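Blocking a wool shawl without a blocking mat

Sat 25 September

The Lukumay shawl came off the needles last week and I have been putting off the wet blocking. I no longer own foam mats. The last set went mouldy in the shed at Dosthorpe, and I was not willing to pay for another before trying the spare bed.

Yarn first. It is a two-ply laceweight, undyed, 528 metres to the skein, and I used one skein with very little left over. Needles were 3.5 mm. The pattern starts at the centre neck with a garter tab and increases four stitches on every right-side row. Impi Laaksonen wrote it and her charts are clear, though the key is on a separate page and you will want to print both.

Soaking: cool water, a teaspoon of wool wash, 60 minutes. Most instructions say 20. Undyed wool still carrying some spinning oil takes longer to wet through, and under-soaked patches show up later as areas that refuse to open. Don't agitate. Lift it out with both hands underneath, squeeze, then roll in a towel and stand on the towel. Repeat with a dry towel.

For pinning I stripped the bed and laid a folded cotton sheet over the mattress, then a second sheet with a woven check. The check is the useful part. It gives you straight lines to measure against and saves fighting with a tape every few minutes.

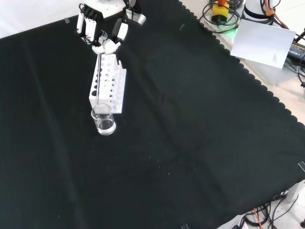

Wires go in before pins. I run one long wire along the top edge, picking up every second garter ridge, and pin that straight before touching anything else. Next the centre spine, pulled down to full depth. Then the points, working outwards from the spine and alternating sides. If you do one whole side first, the spine drifts and you end up re-pinning most of it.

Use stainless T-pins, angled away from the work. Ordinary dressmaking pins bend in a mattress and some of them rust. I had a brown mark on a scarf from exactly that in November and it has never come out.

Tension is a matter of judgement. Laceweight wool will take a good deal, and the yarn overs should look slightly too open while damp, as they close up a little after unpinning. Markos Koutsoukos blocks his much harder than I do and gets a crisper edge, but he has also snapped a cast-off. Mine was a stretchy one, worked k2tog through the back loop, and it held.

The window stays open and the radiator stays off. I leave the pins in for a full day after it feels dry.

Next on the needles is the Rinemano cowl, in 5-ply, which needs no pins at all.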